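# The Bonsu hymn board

I've been making hymn boards for churches and chapels since I left Skisholm, and the Bonsu is the one I'd hang in my own church (in fact I have, by the pulpit, and the minister has stopped writing numbers on the back of the notice sheet!). It's oak, it takes four hymns and a psalm, and the numbers slide in from the side, so short people like me needn't stretch.

It hangs on 2 brass plates. For plaster you'll want the long screws, for brick the plugs in the little bag, and do drill into the brick and leave the mortar alone. 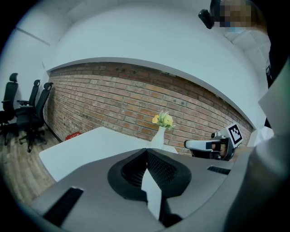
Senyo Kwofie wrote to me that the numbers can be read from the back pew at Clanamden even at evening prayer in November, though he'd have liked more sevens in the set. Fair point, Senyo – I've put extra sevens in every box from now on.

The numbers are white on black card, printed both sides, and they go up past 700, so the newer hymn books are covered. If your book is one of those enormous ones, ask me for the Dromon set, which runs to 4000 and comes in its own tin.

I oil each board twice before it goes out. A wipe with a dry cloth now and then is all it wants after that, and please keep the spray polish away from it, it makes the slots sticky and then the numbers jam halfway through a service.
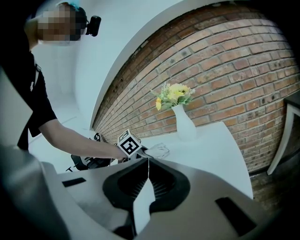
Can we have our church's name carved along the top?
Up to 2 lines will fit, and carving adds a fortnight to the wait. Send me the exact spelling, with or without the full stop after "St", as people do mind.

Boards are made to order and I post them well wrapped.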